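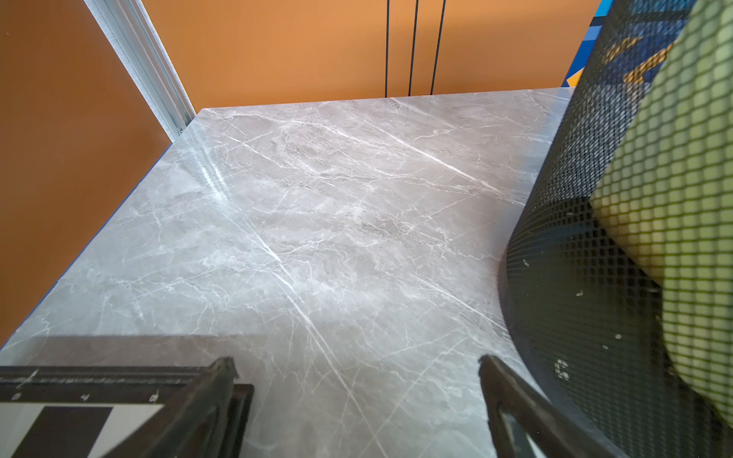 # Gripper bench meeting, January 22, 2018

**Place:** Kelstead lab, back bench
**Chair and notes:** Khadija El Sherbiny
**Also there:** both test operators, the controls lead, purchasing (by phone for the first two items)

## 1. Last meeting's notes

Accepted with one fix. The Skoryk controller was on firmware 20 during the December runs, and the old notes had the earlier one. Khadija has changed the file.

## 2. Skoryk fingers against Mumau fingers

This took most of the meeting and it was a fun one! Both sets have now been through the full pick list on the same arm, with the same wrist camera and the same controller settings, so for the first time we can put the numbers side by side without a string of footnotes.

- Skoryk, stiff fingers: 71 good picks out of 100.
- Mumau, soft-tip fingers: the run was stopped early when a tip came unglued, so no score yet. The full run gets done again.

The Skoryk score is a lot better than any of us guessed in the fall. Most of the misses were on mesh and netting, where a fingertip catches in a hole and the item swings around before it's lifted. Solid items were close to perfect. The controls lead thinks slowing down the last bit of the close would save a good share of the mesh picks, and everybody wanted to try it right away (we held off until the Mumau rerun is done, so the two sets stay comparable).

Purchasing asked if we could call a winner now. General feeling was no. The Mumau fingers felt really gentle on soft goods before the tip let go, and both operators liked them. Purchasing will ask for two spare tips and find out what glue Mumau recommends.

**Agreed:** rerun Mumau on the full list, same order of items, nothing else changed.

## 3. Wrist camera

Good news here too. The new mount keeps both fingers in view at the bottom of the picture, and the operators say lining up on the gap between them is much easier than it was with the old overhead view. We'd all like to keep it.

Two complaints:

- Glare on the marble-pattern tabletop. Overhead light puts a bright band on it, and the edge finder reads the band as part of an item. Options raised were a matte cover, turning off one light, or a fixed exposure. Fixed exposure costs nothing, so that goes first.
- Big items up close. With a basket near the gripper, a large part of the view is gone and the planner has very little table left to work with. One operator suggested a second look from higher up before the approach. Controls lead says it adds time to each pick but is simple to set up.

There was a side discussion about the veins in the tabletop pattern. The edge finder doesn't seem bothered by them at all, which surprised Khadija, who had been ready to argue for a plain top. Top stays.

## 4. Calibration board

The checkerboard and ruler strip stay on the gripper for now. The operators want it checked at the start of each shift, and the reading written in the bench log next to the finger set in use. Controls lead wants the check to run by itself in the end, but was happy with the log until the script is ready.

Question from purchasing, after dropping off and calling back: does the board need to move when the fingers are swapped? No. Leave it alone during swaps.

## 5. Controller

Log 704 shows the force reading jumping right after the fingers touch. It has been seen with both finger sets, so the fingers are off the hook. Best guess is the filter setting. The controls lead has a bench test in mind and was very keen to show us the plot, which is honestly pretty neat: the jump comes at the same point in the close every time.

If the filter doesn't fix it, we borrow the spare controller from Jerkport and run the same picks on that.

## 6. Other business

- Cable slack behind the table: leave as is until the rerun is finished.
- The netting items stay on the pick list. There was a friendly push to drop them as too hard, but the Jerkport people handle a lot of this stuff and they'll ask.
- Short video of the best picks for the Jerkport visit in March. Both operators offered.

## Actions

| What | Who |
|---|---|
| Full Mumau rerun | Operators |
| Spare tips and glue advice | Purchasing |
| Fixed exposure trial | Khadija |
| Second-look move, first version | Controls lead |
| Filter test, compare with log 704 | Controls lead |
| Ask Jerkport about the spare controller | Khadija |

Next meeting once the Mumau rerun is in. Khadija will send the time.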